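March, bench notes, room 323
Color stocks, glassware, and the rack question again

Started a bit after two, later than I wanted, mostly my own fault for answering email with my coat still on. Plan for the afternoon was to get the blue and the red ready for the Flasmont open house, sort the tubes, and decide once and for all how the white table gets laid out. Got through most of it. Writing this up while I still remember which batch is which.

Blue first. We're on the Wosov powder now, the old jar is finally finished (I scraped it, Mawar, before you ask). The new one is stronger. I weighed out the usual amount from the card taped inside the cupboard door and it came out so dark in the flask you couldn't see a pen through it. Cut it by half with DI, then half again, and it was still a really lively blue in anything deeper than a fingertip. I like it a lot! In a shallow dish it lights up wherever there's white underneath, and in the bottom of a thin tube the same stuff goes down to a pale swimming pool color. So that's basically the demo right there, one liquid, different depths, and you let the kids argue about whether it's the same liquid.

I've changed the card. Old amount is crossed out, new amount is next to it with my initials. If you make blue from the card as it was before this entry, toss it or dilute it, don't put it out.

Red is less fun. Same brand, same cupboard, and it throws a fine sediment if you rush it. I warmed the water, stirred for 15 minutes, let it stand, and poured off the top. Left it dark on purpose. Vasiliki wants something people can see from the doorway, and a weak red in a beaker just looks like somebody rinsed a brush in it.

Glassware. The petri dishes out of the Trimdale box are glass and they're lovely and clear but the rims chip if you stack them the way we stack the plastic ones. Found two chipped already and put them in the broken glass bin. Please put a sheet of paper between them going back in. Test tubes: I washed everything on the drying pegs, including the tall ones that had been sitting there since goodness knows when with a tide mark in them. Hot soapy water and the long brush did nothing, a splash of vinegar overnight did it. Final rinse in DI, then a quick swish of 70 percent ethanol for the ones I wanted to use straight off. Against a white wall the clean ones nearly vanish, which looks great from close up and is a menace when you're reaching for something behind them. I knocked one over. It rolled, I caught it, heart rate fine now.

So, layout. I went back and forth on this for way too long. What I've ended up liking is tall things toward the back, dishes out front where people can look down into them, and the wooden rack running along the wall side. Oranuch had it the other way last time, rack in front, and it made a sort of fence that everybody had to reach over.

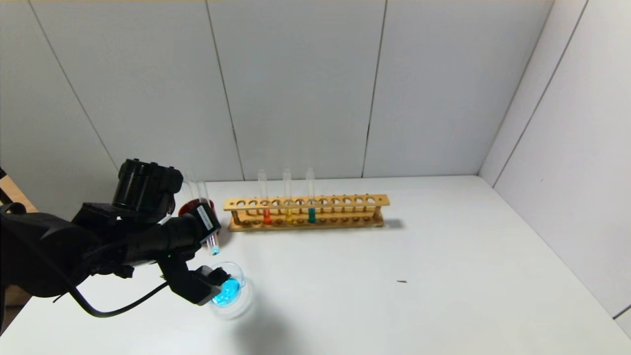
The other thing about keeping the dishes out front is filling them. Don't fill to the rim. I know it looks stingy from above but a full dish slops the second it's lifted, and blue on that table top is a twenty-minute job with a melamine sponge. I tried three fill levels and the middle one is best: enough to spread out and show the color, not enough to climb the wall when it moves. Marked the level on the outside of the measuring tube with a bit of tape so we're all pouring the same.

Magdalini came by from 305 around then to borrow our spare wash bottle and ended up staying to hold things up to the light. She thinks we should add a yellow so people can mix a green. I think yes in principle, no for this one. Mixing means pipettes, pipettes mean somebody squirts somebody, and last spring's cardigan incident is still brought up at lunch. Maybe as a supervised side table? Leaving that for Vasiliki to decide.

Rack notes. It's the long light-brown one and I'd forgotten how much I prefer it to the wire ones, it doesn't rattle. I gave it a wipe with a barely damp cloth and stood it on its end by the radiator to air. No oil on it, please, whatever is in the back of the cupboard. Athina oiled one of its cousins a while back and every tube that went into it came out with a greasy ring round the middle that then picked up dust. A couple of the holes feel snug with the thicker tubes. Don't force them. Use a different hole.

Labels! I ran out of the good ones and used the small white ones from the Qiu roll. They stick, but the print is faint and it smears if there's any ethanol on your gloves. Fine for today. For the open house I want proper big ones on the stock bottles, color, date made, initials. Added to the order.

Tried a little side thing at the end with what was left of the blue. Put the same dish on white paper, then brown card, then a black folder. White is miles ahead, brown makes it look like pond, black just eats it. So nobody put a tablecloth down, even a nice one, and yes I'm looking at whoever brought the navy one.

Where things are now: blue stock second shelf of the cupboard, left side, cap taped. Red stock next to it, and it needs to stand still before pouring, so don't shake it to be helpful. Leftover working blue went down the sink with plenty of water. Leftover red is in the flask with the foil hat.

To do
Big labels
Paper sheets for between the dishes
Ask Oranuch if she minds the rack at the back, before she finds out by walking in
New melamine sponges, we have almost none
Check the red again in the morning for sediment
Get Magdalini's answer about whether she's bringing the wash bottle back

Finished at ten to six. Left thumb is blue, glove had a pinhole. New box of gloves opened, the old one is in the drawer for dusting only.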